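3.2 Drinkware supports and resting states

The Kollex catalog groups household drinkware supports by the way they take up the weight of an item. Hanging supports carry a cup or mug by its handle or by its inner wall. Slotted supports hold it between wires or rods. Containers hold it loosely within walls and leave its orientation open. The three groups overlap very little in shape but compete for the same items, and in most kitchens at least two of them are found within reach of the same sink or counter. The catalog was frozen for this study on 25 Aug 2025; entries added in September were not used.

Each record in Kollex refers to one item at one moment and carries a support label, a resting state and an orientation. The resting state takes one of 4 values: hung, slotted, contained or unsupported. An item is unsupported when its weight is carried by the counter, table or floor, even if it leans on a support. This last condition caused most of the disagreement between annotators in the pilot round. A mug lying on its side and touching a rack had been labeled slotted by some annotators and unsupported by others. The rule now looks only at load. Contact without load does not change the state, although it is stored in a separate field, since it affects how the item can be picked up.

Orientation is recorded as upright, inverted or lying. For items without a clear vertical axis, such as a cup tilted on a peg, the axis of the side wall is used and the nearest of the three values is taken. Items in the hand or otherwise held above a surface receive no resting state and are excluded from the counts given below.

The supports themselves also have a state. A mug tree may be standing or tipped, and a rack may be on its feet, on its side or inverted. Earlier inventories, among them the Lasov list, treat supports as fixed furniture and record only their type. This is adequate for a built-in shelf but poor for light tabletop supports, which move when they are loaded unevenly and which are often pushed together to free up space. Figure 3 gives views of an arrangement that combines one support from each group: a wooden mug tree, a wire dish rack and a light blue perforated plastic basket.

Figure 3. Drinkware supports on a tabletop and in close view. (a) Basket, with the mug tree behind it and to its right. (b) Dish rack and, at the right, the basket. (c) Mug lying against the left side of the dish rack, mug tree standing to the upper right. (d) Blue cup in front of the tipped mug tree, with a frosted white cup inside the wire rack. 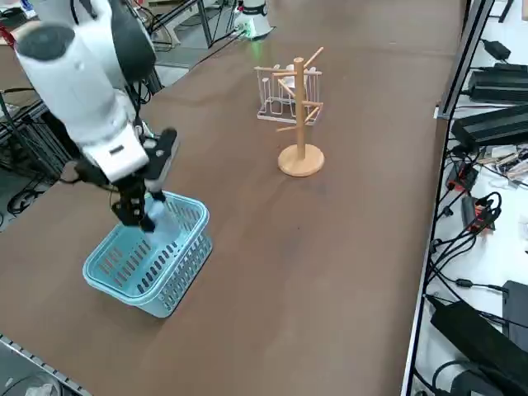
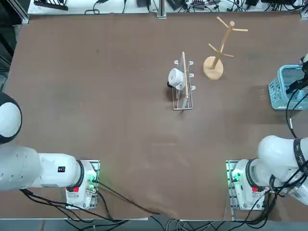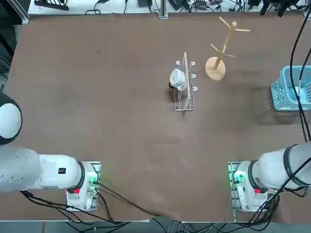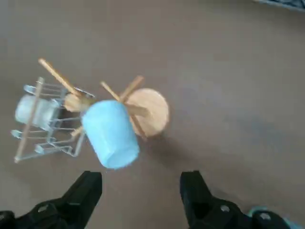 Of the 2162 records that remained after exclusion, 1516 were labeled hung, slotted or contained, and 635 were labeled unsupported. The few remaining records were left without a state because the load path could not be determined from the available views. They are kept in the catalog under the value "open" and do not enter the analysis in Section 4.

Mug trees require a further convention. A peg is counted as occupied when an item is carried by it, regardless of whether the item is carried by the handle or slipped over the peg with the opening first. The second case is common for cups without handles. It is less stable, as the inner wall can rotate freely about the peg, and the angle of the peg then decides whether the cup slides toward the post or away from it. Pegs that project upward retain a handleless cup with no further aid. Pegs that are nearly level do not, and these are marked in the catalog as handle only. Peg length is measured from the surface of the post to the tip along the lower edge.

For wire racks, the unit of capacity is the gap between neighboring wires. Wire spacing is measured center to center at mid height. A rack intended for plates will accept a narrow cup in a single gap, but a wider mug rests across several wires, and the annotator then marks every gap that it blocks. Capacity figures supplied with a rack usually refer to plates and were not used.

Baskets have no natural unit. We follow the Liao layout, in which the floor of the container is divided into equal cells and a cell is occupied when any part of an item stands above it. The layout ignores stacking, so a basket holding nested cups appears less full than it is. An attempt to correct this with a second layer of cells was dropped, as annotators could rarely see the lower items through the openings in the side wall.

All labels were entered in Fonus with the support selected first and the item second. Reversing this order in the pilot led annotators to choose the nearest support even where the item was carried by the table. Records in which the support had changed state between two views were split, and each part was labeled on its own. The split records share a parent number so that they can be rejoined when the position of the support is of no interest.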